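Archivo > Charlas > Lectura y ortografía > Notas del orador

Notas para la charla: «Enseñar a leer en una lengua que no es de casa»

Duración prevista: 30 minutos más preguntas. Publicado el 08/01/2020.

Aviso antes de empezar: escribo estas notas en español, que aprendí de adulto, así que pido paciencia con mis preposiciones. Las notas son para mí, pero varios asistentes las pidieron y las dejo como están.

1. Apertura (3 minutos)

Saludar. Agradecer a la librería Nistum por la sala y por el café. Decir el tema en una frase: cómo aprende las letras un niño que en casa habla una lengua y en la escuela lee en otra.

Preguntar quién en la sala aprendió a leer en una lengua distinta de la de su madre. Esperar las manos. No tener prisa, la última vez hablé demasiado pronto y perdí las respuestas.

Contar lo mío, breve: yo leía bien en mi lengua y llegué al español con la idea de que ya sabía leer. Después encontré la «ll», la «ñ» y la «h» que no suena, y tuve que empezar otra vez. Esto da un poco de risa en la sala y ayuda.

2. El nombre de la letra y el sonido de la letra

Punto principal de la primera parte. Hablar despacio aquí.

Un niño puede recitar el alfabeto entero y no leer ninguna palabra. Sabe decir «eme», «a», «ene», «o», y cuando junta todo le sale «emeaeneo», y no «mano». En las familias se celebra mucho la canción del alfabeto, y está bien que se celebre, pero la canción enseña nombres.

Ejemplo para la pizarra: escribir CASA y CENA. La misma letra, dos sonidos. Pedir a la sala otra pareja. Si no sale ninguna, usar GATO y GENTE.

Decir también que el español es amable con el que empieza. Las cinco vocales son estables, y esto lo agradecemos mucho los que venimos de fuera. El problema viene más al escribir que al leer: b y v, la h, g y j.

3. Dos lenguas en la misma cabeza

Explicar que la confusión entre lenguas es normal y que normalmente se ordena sola. Un niño que en casa ve la «ş» en el apellido Şimşekoğlu, en el buzón, cada día, va a preguntar por qué en la escuela esa letra no existe. Es una pregunta muy buena. Contestarla con calma: cada lengua elige sus letras.

Aquí mencionar el cuaderno Skokodico, que usamos en el taller. Tiene 13 fichas, y en cada una la familia escribe una palabra en su lengua y la misma palabra en español. Llevar el cuaderno y pasarlo por las filas -- pedir que vuelva, en December lo perdí. (Corregir: diciembre. Todavía se me escapa.)

Consejo para los padres: leer en casa en la lengua en que uno lee con gusto. Un cuento mal leído en español por obligación vale menos que un cuento bien leído en otra lengua. Si alguien protesta en este punto, dejarlo hablar y volver al tema en las preguntas.

4. Tocar las letras

Última parte, más ligera. Hablar de materiales sencillos: harina en una bandeja, letras de lija, tarjetas cortadas, cubos con letras.

Con los cubos de madera, la letra de arriba va en color y en los lados hay dibujos o signos grabados. Muchos juegos de cubos se fabrican pensando en otra lengua, y entonces el dibujo no ayuda: una manzana al lado de la A sirve en inglés, pero en español engaña. Recomiendo mirar esto antes de comprar. En el taller Lilletti lo resuelven tapando el dibujo con un papelito y dibujando encima algo que empiece bien.

Juego que funciona: el adulto dice un sonido, nunca el nombre de la letra, y el niño busca. Después al revés, el niño manda y el adulto se equivoca a propósito. Once minutos como máximo, los tengo medidos con mi propio hijo.

No corregir la letra puesta al revés en los primeros meses. Girarla sin decir nada y seguir jugando. 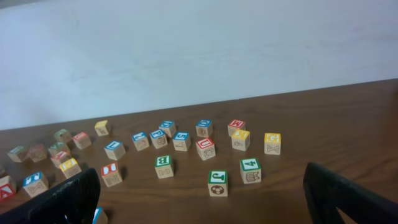
Una madre comentó en el turno de preguntas que su hija lee por sonidos en español y por palabras enteras en inglés, y que las dos maneras conviven sin pelearse. Contestar que sí, que es frecuente, y que el inglés escrito obliga un poco a eso.

5. Cierre

Repetir tres cosas: primero el sonido, leer en casa en la lengua propia, poco tiempo pero cada día. Dejar las hojas en la mesa de la salida. Recoger el cuaderno.

Comentarios

marisol_t: Gracias por colgarlo. En mi casa el lío es con la «y» y la «ll», y no sé si corregir o no, porque yo misma las digo igual.

Padre de dos: No estoy muy de acuerdo con lo de la canción. Mi hijo la aprendió primero y le sirvió después para el diccionario.

lectora11: ¿Las fichas se pueden pedir sueltas? En mi biblioteca solo nos interesan las de las vocales.

Contacto: a través del formulario de Nistum | © Los textos pertenecen a su autor | Volver arriba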